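Chapter 6
Teaching an Arm to Tidy Up

In this chapter you will
Plan a task for a robot arm and break it into small moves
Choose a grip for objects of different shapes
Record practice runs and decide which ones to keep
Write a test that another team could repeat

Key words: gripper, waypoint, demonstration, reset, success rate

Think about the last time you cleaned up after a science lab. You picked up a test tube, found an open hole in the rack, and let go at the right moment. You probably talked to a friend the whole time. Your hand slowed down before the glass touched anything, and your fingers squeezed just hard enough. You have been practicing moves like these since you were a toddler, and you are amazingly good at them!

Now try to write them down. How far apart should the fingers be before they close? How close can the hand get before it has to slow down? What should happen if the tube is leaning a little to one side? Ordinary chores are full of questions like these, and working through them is some of the best fun in robotics.

The student club at Doucette spent a whole season on this problem. They called their project Larkura, and they entered it in the Flivirness Challenge, a contest in which every team's arm has to put a small chemistry bench in order. The rules fit on one page. A judge sets out the glassware and tools, the team presses start, and from then on all hands stay off the table until the arm stops moving.

A lab bench makes a wonderful practice ground for a gripper. The objects are small, and hardly any two of them want to be held the same way. A test tube is tall and narrow. A dish is low and wide, with a rim that can slip out of a careless grip. Tongs lie almost flat, so the fingers have to come down very close to the tabletop without hitting it. A sponge squashes, and a beaker with liquid in it has to stay level all the way to its new spot.

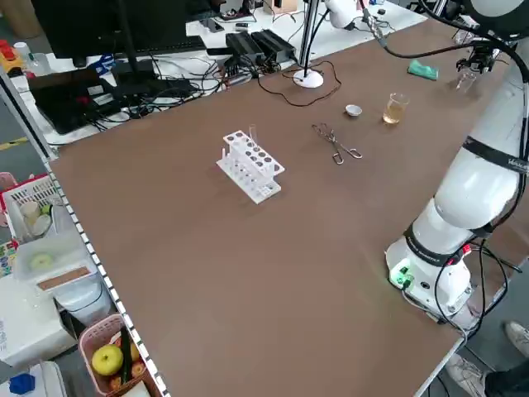
Figure 6.1 A bench-tidying task. The gripper is over a small glass container at the far end of the table; the rack, tongs, evaporating dish, and beaker stand or lie nearer the middle.

Look at Figure 6.1 and pick one object. Where would you want the gripper's fingers to touch it? From which direction should the arm come in, and what might it bump on the way? Sketch your answer before you read on — you will want to compare it with your plan at the end of Section 6.2.

The Larkura team began with waypoints, which are fixed positions the arm visits one after another. Waypoints worked nicely as long as every object sat exactly where it had been the day before. Move the rack by the width of a finger, though, and the tube came down on solid plastic. So the team switched to demonstrations. A student guided the arm through the job by hand, the computer saved each motion, and a learning program called Trirken looked for the patterns the good runs had in common.

Their first goal was 2,000 recorded runs. By the end of February they had 2,218, and they had learned that a big number isn't worth much on its own. Many of the early runs started from nearly the same layout. The team threw out the worst repeats, made a set of layout cards, and shuffled the deck before each reset. It was slower work, and the arm got better quickly once they began doing it.

For their final test they ran 80 trials with layouts the arm had never practiced. They wrote down every result, including the ones that made them groan. You will use the same kind of log sheet in Section 6.4.

Before you begin

Choose a chore you can do at a desk with one hand, such as putting the cap on a marker. Do it slowly, three times. Then write the steps for a partner who will follow them exactly, with eyes closed and using only a thumb and one finger. Trade places when you are done. Mark each spot where the directions failed, and keep the page in your notebook. You will turn it into your first task plan in Section 6.1.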